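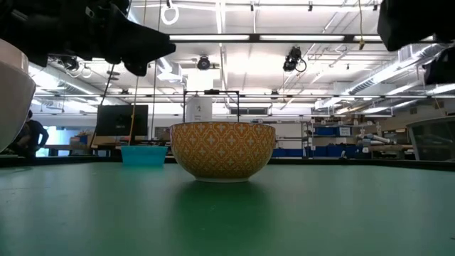

A patterned bowl and a turquoise basket on the bench at Sundadcombe, with the two grippers overhead.

Nantana Rungrueang keeps the equipment plan for the manipulation lab at Sundadcombe in one spreadsheet. The arms take up two rows. Cables, fingertips, mounts and calibration time take up most of the rest.

"People budget for the arm and then they are surprised by July," she said. "The arm is a known price. What moves is everything you bolt to it."

The lab is preparing its request for a second two-arm station, to be used for handling tableware and small containers. Rungrueang wants it specified around the gripper first. Her shortlist has two suppliers, Remetent and Zwane. Both meet the payload requirement, and she considers the difference in reach too small to matter on a table of this size.

The difference is in the fingers. Remetent sells its fingertips only as a matched set with the housing. Zwane sells them separately, with a minimum order of 20 pairs.

"Glazed ceramic is hard on pads," she said. "You are closing on a thin rim, and the pad wears in one line. We replace them at 200 hours. If I have to buy the housing too, that line of the budget stops making sense."

Aslak Kristiansen, who runs the station day to day, would put more money into the table and the lighting. A slightly glossy top gives reflections under the objects, and the depth readings suffer for it. He has asked for a matte surface on the new station and has priced it at 2000 dollars, including fitting.

"It is cheaper than the software hours," Kristiansen said. "I logged 41 hours on reflections last year. I would like those back."

Cable routing is his other item. He wants it drawn before the purchase order goes out, with slack measured at full wrist rotation. The quote from Pramavia, which would do the installation, allows up to two site visits. Kristiansen would use the first for routing alone.

Neither of them plans to buy spare arms. Rungrueang prefers a service contract with a stated response time, and a spare gripper on the shelf. A gripper swap can be done in-house before lunch, she said, and an arm cannot.

The request also has a line for test objects: bowls in several sizes and glazes, plastic baskets, and replacements for breakage. Rungrueang was asked to fold it into general supplies and declined.

"It gets used up at its own rate," she said. "I want to see that number by itself."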